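Research > Food and Households > Working Papers

We use cookies to remember your reading preferences. Accept | Manage settings

3. Potatoes on the kitchen counter

Anyone who grew up in a house with a cellar will remember potatoes as something that lived in the dark, and most of the older families we visited in Clulville still spoke of them that way. The newer kitchens have no cellar, of course, and so the counter has taken over (Figure 3).

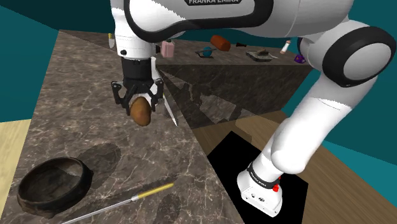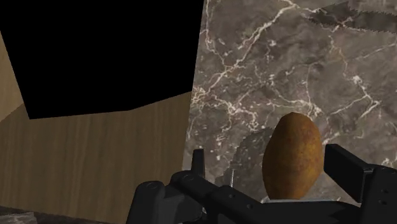
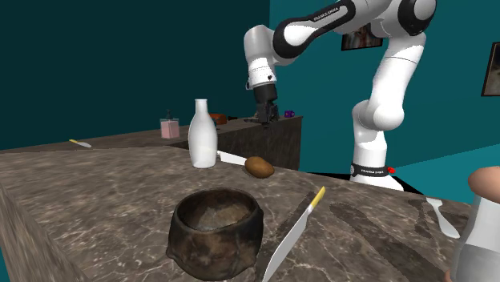

Figure 3. Simulated views of a kitchen with a stone-patterned or marble surface.

Of the 85 households that kept a diary for us, 14 stored their potatoes in the open for the whole of the study, and these were the ones who wrote most often about sprouting. One grandmother in Sotelo told us, very kindly, that we were asking the wrong thing -- she wanted to talk about onions, and whether the two should share a basket. Hirano had raised the same point with us in May, and we are grateful to them both. We went back to six of the homes and asked again. Three had already moved the onions to another shelf, and one had started a second diary just for them, which we take up in Section 4.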